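Prultden planner: frequently asked questions

Which version do these answers cover?
The September release, which has the new grasp planner. Older notes are on the Ploscombe page.
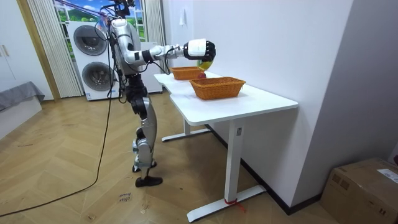
2 min read

Why does the arm wait before it moves?
The planner tries up to 300 paths and keeps the shortest safe one. If you prefer speed, set the limit to 86.
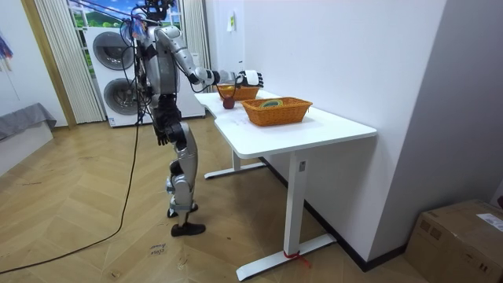

Does the planner need a model of every object? No, it needs only a rough shape and a place to put it. For containers you must give the height of the rim, and the planner keeps the fingers above it until the grasp begins. With two wicker baskets on one table, as we have, give each its own name, otherwise the second entry replaces the first.

Can I change the target while the arm is moving?
Yes. The new target is read every 5 cycles, so a small delay is normal. 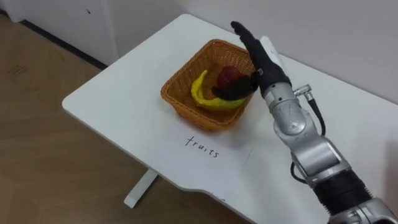

If the new target is out of reach, the arm stops and the log shows code 800. Send the home command, then send the target again.

Who answers questions about perception?
Please write to Aslı Ateş. For the control part, write to Afshin Ghorbani.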